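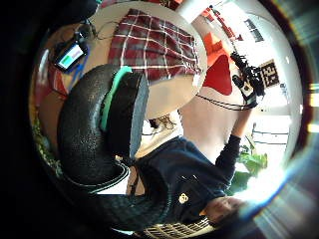 Photo: Lama Farah / Mudstead

How does a robot know where its hand is?

Shut your eyes and touch your nose. Easy! Your brain keeps track of your hand without looking. A robot can't do that until somebody writes the software, and that's my job - I write the bit that works out where things are.

See the black and white square on the wall, near the black glove? We call it a marker. It's a bit like a name badge for a spot in the room. My program, Issa, hunts through each picture for a thick black border, then reads the blocky pattern inside. Every marker has its own pattern, so Issa can tell which one it has found.

Now for the clever part. If the square looks small, it must be far away. If it looks squashed, we must be seeing it from the side. Issa does some quick sums and says "the camera is here, and it's tilted like this!"

Our pictures are round and bendy, a bit like looking into the back of a spoon, so Issa has to straighten out the bends first. My friend Birsen Tekin wrote that part and it took her until January. (There was cake.)

Try it yourself! Draw a thick black square 8 centimetres wide, stick it on a wall and walk backwards. How small does it look from the other side of the room? Try it upside down as well - can you still tell which way up it should go?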